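## 3. Repair practice and the reuse of office desktops

Prior work on second-life computing mostly looks at the point of sale. Price, warranty, resale channel. Less attention to what goes on at the bench, where the choice between fixing and stripping gets made, often in a few minutes and with nothing written down. This section deals with that choice. Data from two repair shops, Zenano and Rolov, both in the town of Jekholm, both taking in retired office machines from schools and small firms.

### 3.1 Setting and method

Interviews with six bench workers, plus sit-in visits over 10 working days in May. Interviews ran long, usually past closing. Notes were taken by hand and typed up the same evening. Coding was done by the author and checked by Stanisława Tokarz, who had not been on the visits. Where we disagreed the passage was talked through until one reading held. Most disagreements were over the word "dead," which workers used for at least two different states: will not power on, and not worth the time. Kept apart from here on.

Rolov works on a per-unit fee. Zenano pays by the hour. This matters more than we expected going in, see 3.3.

### 3.2 The open case as a decision point

Both shops sort incoming units in the yard first, by age and by outside condition. Sorting is loose. A dented side panel can send a good machine to the scrap pile, and workers know this and pull some back out. The firmer decision comes once the case is open (Figure 1a), becuase only then can the worker see what has already been taken. Memory and processors are small and easy to carry off and many units have lost theirs somewhere between the office and the shop door. 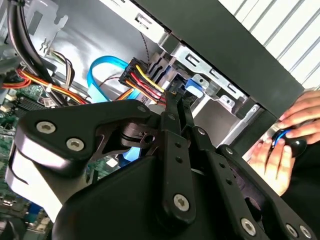

**Figure 1a.** Desktop tower with the interior open.

Workers described the first look inside as quick and mostly about gaps. One at Rolov put it as "I look for holes, then I look for dust." Dust was read as a sign of how the machine had lived. Heavy dust meant floor level, carpet, long hours. It did not by itself lead to scrapping, though it did move a unit down the queue — sometimes by days.

What counts as a complete machine is not fixed. The Kumsa checklist, used at both shops in slightly different printings, asks for board, processor, memory, drive, power supply. In practice a unit with no drive was treated as complete at Zenano, where there is a steady supply of used drives, and as incomplete at Rolov. Same list, same town. The paper form was filled in after the decision in most of the cases we sat in on, and workers were open about this.

### 3.3 Boards without parts

Bare boards make up the hard middle of the work. A board with no processor and no memory (Figure 1b) cannot be tested as it stands. Someone has to fit known good parts, power it up, wait, then take the parts back out. Under a per-unit fee that time is unpaid if the board fails. Under hourly pay it is not.

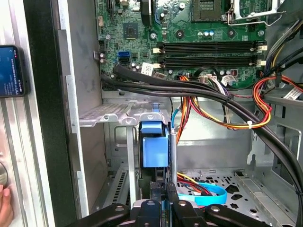

**Figure 1b.** Motherboard in an open tower, with empty CPU socket and two empty RAM slots.

So at Rolov bare boards were mostly set aside, in theory for later. The shelf had been full for a long time. At Zenano they were tested in batches, usually at the end of a shift, using one set of parts kept in a drawer for the purpose. Workers there called it "the loaner" and were protective of it. A bent pin in a socket can end the batch for the evening.

The age of the board came up less than we thought it would. Socket type came up constantly. A newer board for a processor the shop never sees is worth less to them than an old one that matches teh parts on hand. Resale studies that use model year as a stand-in for value will miss this, at least for shops of this size.

### 3.4 Limits

Small sample, one town, one season. School clear-outs fall later in the year and the mix of machines would look different then. No access to Rolov's sales records, so claims about what sold rest on interviews. Labor cost per unit is taken up in Section 4.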